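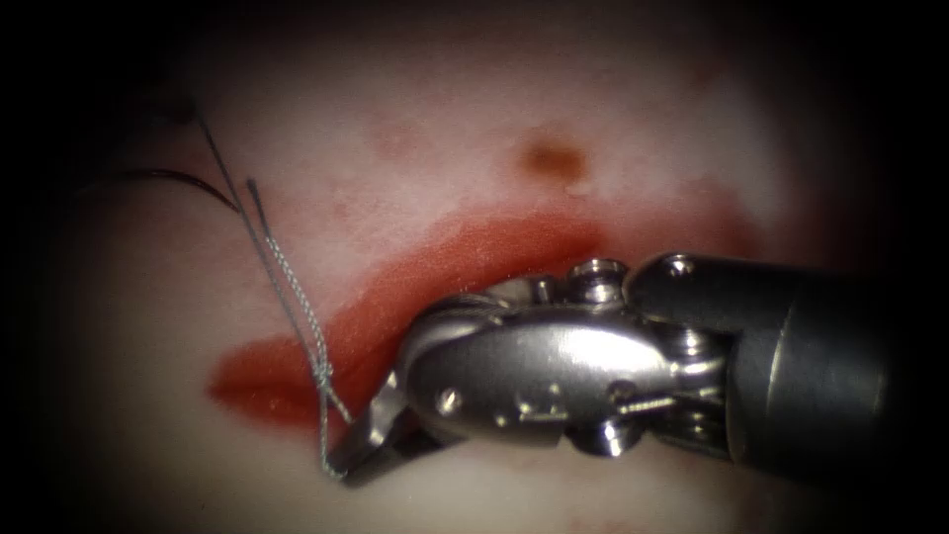 ¿Para qué sirve una almohadilla de piel sintética en la enseñanza de la sutura?

Sirve para repetir el mismo gesto muchas veces, con aguja e hilo de verdad, antes de llegar a un paciente.

Con esta idea, Vavus presenta Keden, una almohadilla de práctica para el cierre de incisiones. Estará disponible desde agosto para escuelas de medicina, de enfermería y de veterinaria. En la fase de prueba se entregaron 423 piezas a 13 centros de formación, que nos enviaron sus comentarios por escrito.

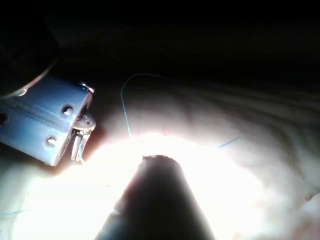
El color y el acabado de la superficie fueron la parte más discutida del desarrollo. Un tono claro permite ver bien el hilo y las manchas, pero devuelve mucha luz: junto a la punta de las pinzas de acero, el reflejo es tan intenso que puede molestar a la vista. Por este motivo, la guía de uso recomienda colocar la lámpara de lado y bajar su intensidad – un consejo sencillo que pidieron varios de los centros.

Keden se vende en paquetes de dos unidades y se puede cortar por ambas caras. El material no necesita frío para su conservación. El líquido rojo para simular la sangre se suministra aparte y se limpia con agua y jabón neutro, aunque puede quedar una sombra rosada después de varios usos.
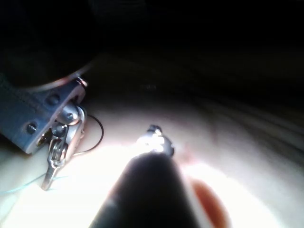 Urszula Urbańczyk comentó que sus estudiantes tiraban demasiado del hilo en las primeras sesiones y que el borde de la incisión les mostraba el error enseguida. Añadió que le gustaría tener también un modelo más delgado, para practicar en zonas como el párpado. Vavus estudia esta petición, todavía sin fecha.

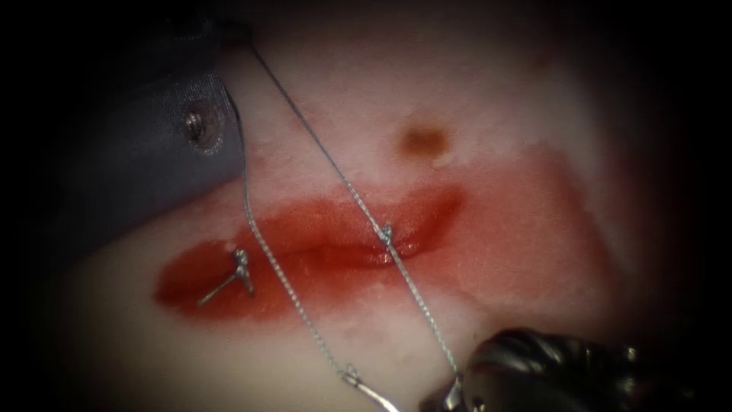
Los puntos sueltos son el primer ejercicio de la guía, y se dedica a ellos la sesión inicial, de dos horas. El alumno aprende a poner el nudo a un lado, como el pequeño nudo que se ve justo en el margen del corte, y a no perder de vista la aguja curva cuando el hilo queda largo. Los ejercicios siguientes tratan la sutura continua y la retirada de los puntos.

Los centros interesados pueden solicitar una muestra y la guía en español. Atiende las consultas Ramesh Rawat, del departamento de formación de Vavus.

Inicio | Productos | Formación | Prensa | Contacto

© Vavus – Contacto de prensa: Sarla Vashisht – Volver arriba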